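4.2 Grasp ranking in the shared bin

All grasping experiments ran on the Balldale cell, with Zalter handling perception and the Farkas planner producing the arm trajectories. What we like most about this arrangement is how little the modules need to know about each other. Zalter publishes a list of block poses, each with a confidence score; Farkas takes the list, adds its own cost for reaching each pose, and returns one grasp. Everything else (retries, timeouts, logging) lives in a thin supervisor that fits in 300 lines and can be read over a cup of coffee!

The bin is harder than it looks. Its sloped inner walls limit the wrist angles available near the edges, and a block lying close to a wall may be easy to detect and still have only one approach direction left. The cable bundle makes things more interesting again, as it loops around the wrist joint and takes up room that a bare model of the arm would treat as free. We therefore gave Farkas an inflated collision shape for the wrist and let it search over both gripper orientations. 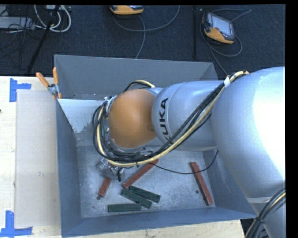 Ranking by confidence alone was our first attempt, and it gave a surprisingly decent baseline. Over 900 trials the most common failure was a finger landing on a neighboring block. Adding a clearance term to the score removed most of these cases, and we were delighted to find that the same weight worked for both block colors with no further tuning. The planner now prefers a block with open floor on both of its long sides, even when another one has a cleaner pose estimate.

The remaining failures are mostly perceptual. When two blocks of the same color touch, Zalter sometimes merges them into a single long object, and the grasp center then falls on the seam. A second segmentation pass, run only when a detected length exceeds the block model, splits the majority of these pairs and adds about 19 milliseconds to the cycle.

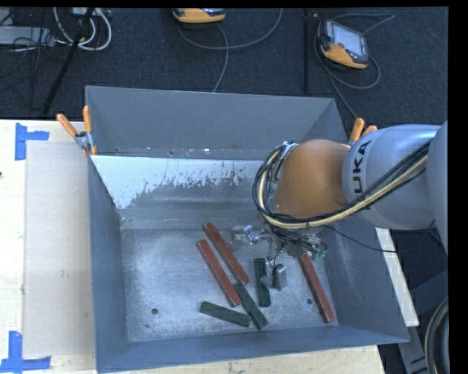

Irneck Robotics Notes, Vol. 2

Figure 2. KUKA arm over the bin with reddish-brown and dark green blocks, gripper just above the pile.

Planning is repeated from scratch for every grasp. We tried caching trajectories between attempts, but a small shift in one block was often enough to make the stored path useless, and checking it cost nearly as much as computing a new one. Replanning also keeps the logs simple: each entry holds one pose list, one score table and one trajectory, so any attempt can be replayed offline against a new version of the planner.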